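Setting up the two-arm table scene in Pusura

Posted by Hefin Edwards, Aug 4, 2018

Pusura is the simulator that comes with the Fastberg two-arm kit. You can use it before the real arms arrive, and the licence in the box covers both. These notes are for version 7 on a desktop machine. The laptop build has the same menus in a different order.

What you need

The kit licence code, printed inside the lid of the manual
Nearly 14 GB of free disk space
A mouse with a wheel – the trackpad controls are poor

Step 1. Install and register

Run the installer and leave the folder as it is. When it asks for a port, type 1314. If another program is using that port you will get a blank window with no error message. Close the other program and start again.

Step 2. Load the table

Go to File, then Scenes, and pick Plain Table. Leave the lighting on Soft. The Workshop scene looks better but it ran at half the speed for me.

Step 3. Add the arms

Open the Parts panel and choose Pair, Humanoid. Don't add two single arms. They load with separate controllers and you will have to link them by hand, as Glenys Meredith found when she tried it on the Metthorpe machine.

Step 4. Set the start pose

Under Poses, choose Facing and press Apply. Set the move time to 200 steps. Anything shorter and the elbows swing wide on the way in.

Both hands should stop just above the table with the fingertips pointing inwards and a clear gap between them. The white C-shaped brackets hang below the hands, open sides towards each other. If one bracket is turned outwards, press Reset Pair and apply the pose again. 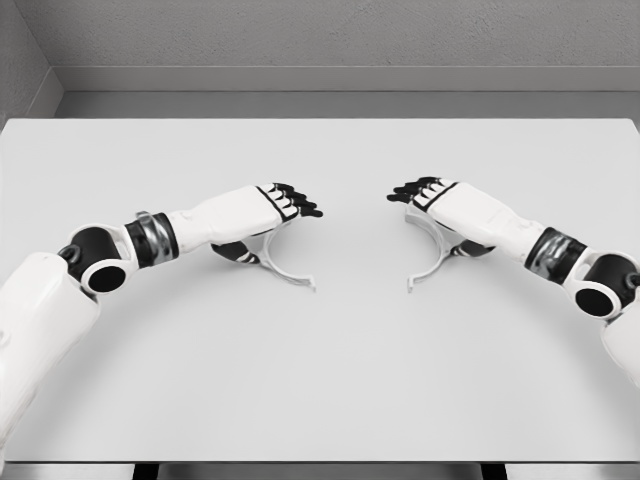 Step 5. Save before adding objects

Save the scene under a new name. Pusura writes over the supplied one without asking, and the only way to get it back is to reinstall. After that you can drop in a block from the Objects panel and try a first lift.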